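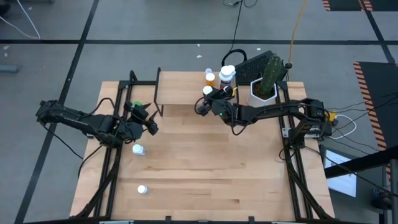
Light wood, with the grain and plank seams showing.

Running a house when your head isn't up to it

I've had depression on and off for over 30 years, and in that time I've kept a home going in three different towns, the latest being Uvcombe (damp, hilly, very good bakery). These are the things I do when I'm low. They won't replace your doctor or your community nurse, so please ring them if you're getting worse!

Washing up first. I don't try to do the kitchen. I fill the bowl, put the kettle on and wash whatever I can before it boils, then I stop and have the tea. Some days that's two mugs and a fork. Fine. Cutlery goes in a jug of soapy water by the sink so it never dries on.

Freezer food. On a decent day I cook double and freeze it flat in bags, labelled in big letters. "Soup" is no help when you're fed up, so write "lentil, hot, 5 mins in pan". I keep bread in there too, sliced, and grated cheese, and that's cheese on toast any time of year.

Letters. Anything in a brown envelope gets opened standing up, next to the recycling, and whatever's left goes in the one tray. My old support worker, Noel Mangubat, used to sit with me for an hour a month while I went through it and he hardly said a word. If you've a friend who'd do that, ask them. They can bring knitting.
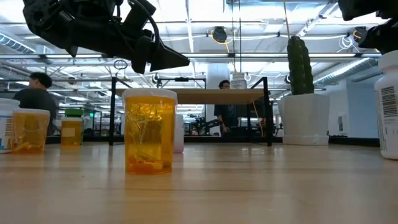 Tablets were my weak spot for years, mostly the business of remembering whether I'd had the morning ones. What sorted me out was tying them to something I do anyway (feeding the cat, who shouts) and ticking a calendar on the cupboard door straight after. Check what's left once a week as well, and put the repeat request in while you've still got a good few days in hand, especially round Christmas and into January when everything shuts. See-through amber pots with white lids are handy for this, as you can see how low the pile of capsules at the bottom has got without opening anything. Keep them in the pots they came in, up high if children visit, and if you've missed a dose ask the pharmacist before you double up.

Bedding. Can't face changing the bed? Change the pillowcase. It's a 30 second job and it's the bit your face is on. I keep a clean one folded under the mattress corner.

Curtains. Open them before you look at your phone. I get this wrong about half the time and I still think it's worth doing, even at two in the afternoon.

Next time I'll do laundry, including what to do with the chair that all the clothes live on.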